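Cevum to Open Shared Community Kitchen in Grevolbridge

Former Handeck grocery building will serve food businesses, classes and neighborhood groups

GREVOLBRIDGE – Cevum, the nonprofit community development organization, announced today that it will open a shared kitchen in the former Handeck grocery building on the east side of Grevolbridge. The facility, to be known as the Wanyama Kitchen, is scheduled to begin accepting members in March and will be open daily from 6 a.m. to 10 p.m.

The Wanyama Kitchen will offer licensed cooking space by the hour to caterers, bakers, packaged food makers and other small businesses that do not have a commercial kitchen of their own. Cevum will also set aside evening hours for public cooking classes and for meals organized by neighborhood associations, congregations and youth groups.

The project follows a survey of food business owners carried out by Cevum last year. Of the 200 owners who responded, 66 said they had turned down orders during the previous season for lack of licensed space. Many reported driving to kitchens outside the city, often late at night, when rental rates were lower.

"Grevolbridge has no shortage of people who can cook for a living," Cevum said in a statement. "What they have asked us for is a clean, well-run place to work that they can reach by bus and pay for out of a week's sales."

Membership and Rates

The kitchen will open with 40 business memberships. Members will pay a monthly fee and may reserve space up to six weeks in advance. Dry storage and refrigerated storage may be rented separately. Applicants must hold a current food handler's card and proof of liability insurance; Cevum staff will assist first-time applicants with both.

Residents of Grevolbridge will receive priority during the first application period, which opens in January. Any memberships left after that period will be offered to applicants from the surrounding county.

Classes and Public Programs

A program of evening classes will begin in April. Courses planned for the first term include home canning, bread baking, cooking for people with diabetes, and an introduction to food labeling rules for small producers. A separate course for older adults and students living alone will cover simple meals made with ordinary household appliances. 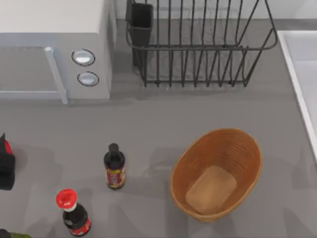 Class fees will be set on a sliding scale, and Cevum has reserved 300 free places for the first year. These will be assigned through schools, senior centers and the Grevolbridge public library. Registration details will be posted at the branch desks and on the Cevum website in February.

Renovation of the building includes new ventilation, a step-free entrance from the parking lot and a covered loading area at the rear. The original Handeck storefront sign will be restored and kept in place above the main door.

About Cevum

Cevum is a nonprofit organization that supports small businesses, job training and the reuse of vacant commercial buildings in Grevolbridge and nearby communities.

Media inquiries may be directed to the Cevum press office, Grevolbridge. Interviews and site visits are available by appointment.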